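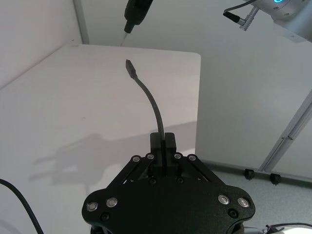 Gripper with its fingers close together.

Odd-lot offer

An odd-lot offer is a company's invitation to its smallest shareholders to sell up without paying a broker. I've got a soft spot for these (I once held 7 shares in Karkora, and selling them would've cost me more than I liked!). Karkora's offer went to holders of fewer than 20 shares, over 3,000 accounts in all, and it stayed open through April. 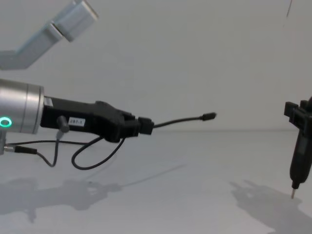
One reader writes that the Vogler offer worked the other way around: do nothing and you were sold out, so check the default before you toss the letter.

Good point, and I've added it to my notes on Vogler. Some offers make you opt in, others make you opt out. 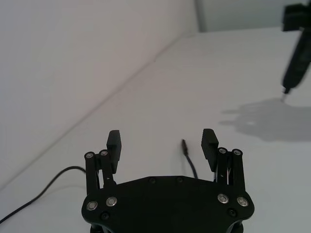

Gripper, finger pads wide apart.

Pricing is usually a recent average plus a small premium. Fidside paid no premium at all, and people grumbled – me included.
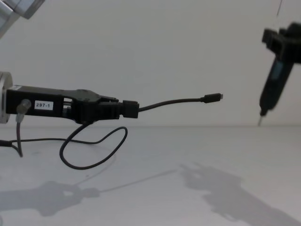
See also

Reverse split; Share buyback; Tender offer; Palell odd-lot offer (4,000 holders)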